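Parkton guest house opens its garden rooms to self-catering families

I'm very pleased to say that our two new garden rooms at Plaserus House are taking bookings from November. I've run this place for five years and guests have always asked me the same thing — can we cook for ourselves? Now you can! Both rooms sleep three, and each has its own little kitchen with a hob, a fridge and a table by the window.

The building work was done by Domański, a family firm from just up the road in Parkton, and they were a joy to have about (even the dog misses them). Zatier, who run the local bus, now stop at the end of our lane, so you can leave the car at home and still get to the shops and back before tea.

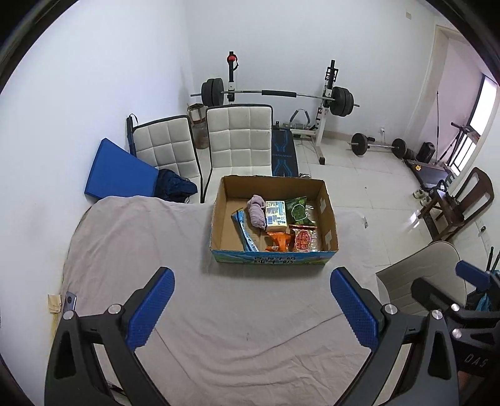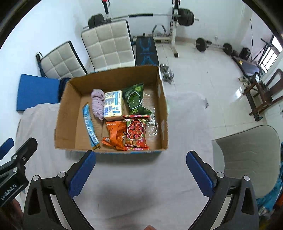 Do I have to book a garden room for a whole week?
The shortest stay is two nights, and you can arrive on any day except Thursday, when I give both rooms a proper clean.

Breakfast is still on offer in the main house if you can't face the washing up, and garden room guests are welcome in the lounge of an evening. Dogs are fine in the lower room — the upper one has steep steps, so I'd keep older dogs out of it.

To book or to arrange a press visit, ring the house after 2 in the afternoon and ask for the owner. I'll be the one who picks up.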